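Search this diary
Type and press enter

We use cookies to remember your settings. Accept / Manage

May

Up at half past five and at the unit before the Clinville road got busy. Cardboard day. The recycling lorry only takes 60 kilos a visit now and wants everything flat, so I made a start on the pile before tea.

Most of it came from the Surkby order. They pack small parts in cartons twice the size they need, then put those inside another carton. I did the double-walled ones first while my hands were fresh. The knife wants a new blade. I went through the tape on the long sides, folded them down and stood them against the wall by the door. Two had damp bottoms and went in the skip.

The Warkari boxes I kept back. They are a good size for returns and the flaps still close. I wrote 502 on the side of each so they don't get thrown out with the rest, that being the shelf they go on.

Stopped at 10 for toast. Rang Lâm about the pallet they were meant to collect in the spring and was told it would be next week. I have heard that before. Moved it over myself with the truck so I could sweep behind it, and found the good tape measure.

The floor needs painting again. The yellow line is nearly gone in places and the dust gets into everything however often I sweep. I priced up a tin and then put it off.

Back ached by four. There are still boxes to do, stacked any old how on the low base in the middle, and the cables want tidying off the floor. Left it all for the morning and locked up.
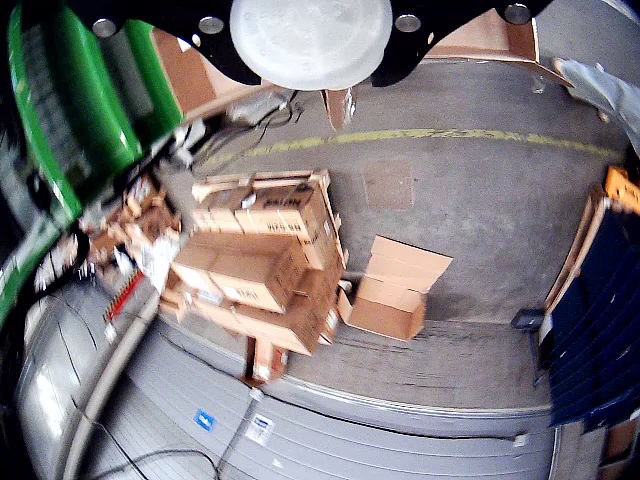 Someone wrote in to say that wetting the tape with a sponge first saves the knife, at least on the paper sort, and that the staples should come out before anything is folded.

Get new entries by email. Enter your address. Subscribe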